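Postow folding kit - first real impressions

3 January 2024

OK so quick one, I've got a dozen tabs open and dinner on the stove. A few of you asked about the Postow kit after I mentioned it in October and I kept saying "soon". Soon is now.

Short version if you're in a hurry: good hardware, annoying software, folding is better than I expected, would not buy at full price. Long version follows.

What you get. Two arms, two grippers, cables (so many cables), a controller box, a license for the folding package for a year. Price was 2000 when I ordered, shipping on top. I went in halves with Máté Kovács, so if you see him complaining online about the same thing, yes, same kit.

Not in the box: a table. Or a work mat. The quick start says "a matte, dark, non-stretch surface" and leaves you to it. Ended up with a black cloth and some spring clamps. Get more clamps than you think. The first evening I used two and the cloth crept toward the arms every time they dragged a sleeve, and then the calibration is off and you start over.

Setup took me a whole evening plus the next morning. The manual is fine up to page 9 and then it just assumes you know what a joint offset is. Ngân Chu walked me through it on the phone, thank you Ngân, I owe you lunch. The trick is to zero the arms BEFORE you plug in the fingertip boards. Says so nowhere. Also the cable for the left arm is too short if your controller sits on the floor like mine does. Bought an extension.

Then shirts. I've been running T-shirts mostly, because that's what the thing is sold for. Cotton, adult sizes, short sleeve. It wants the shirt laid out face up to start and it does sleeves, then sides, then the bottom up. When it's happy it's kind of hypnotizing to watch. My sister came over and stood there for half an hour.
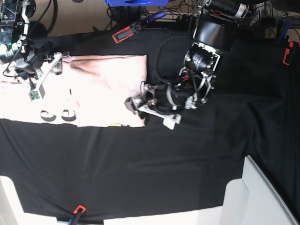
Pink tee, both grippers in. Not store-shelf neat but I'd put it in a drawer.

Speed: slow. 105 seconds for a shirt on the default profile. There's a fast profile and I turned it on one time and turned it right back off. I can fold a shirt in less time than it takes to type this sentence, so if your plan is to save time on laundry, don't. I wanted it for messing around with and for that it's great.

Stuff it handles well - plain tees, dish towels, pillowcases (small ones). Stuff it doesn't - anything slippery, anything with a hood, baby clothes. Leggings were a disaster. I tried a fitted sheet as a joke and had to hit the stop button.

The grippers. This is where the money went I think. They hold thin fabric without bunching it too bad, and they're gentle, no snags so far on anything I care about. Boglárka Kozma has the Clamer set, which is cheaper, and hers pulled a thread on a sweater in the first week. Hers is quieter though. Mine has a whine at low speed that the cat hates.

The software, ugh. The app logs you out constantly. Updates install without asking. You can teach your own folds, which was the whole reason I picked this one, but the teaching mode only saves 2 custom folds unless you pay for the upper tier. It's 600 a year. For a save button. I wrote to support and got a polite reply from Saranya Thomas, who said they are "looking at it". We'll see. She did send me a fix for the log in thing and it half works, so credit for that.

Returns: 30 days, you pay shipping, and it has to go back in the orignal foam. Keep the foam!! Mine is taking up the entire hall closet.

Would I recommend it? If you like tinkering and find one used, sure. If you want folded laundry, no. If they drop the fee on custom folds I'd say yes to a lot more people.

Going to try button shirts next, Thoa Hoàng says hers can do collars if you slow everything way down and start with the shirt face down. Will post if it works. Probably will post if it dosen't.

Comments are open again btw, the spam filter was eating everything. If you asked me something last month and I never answered, ask again.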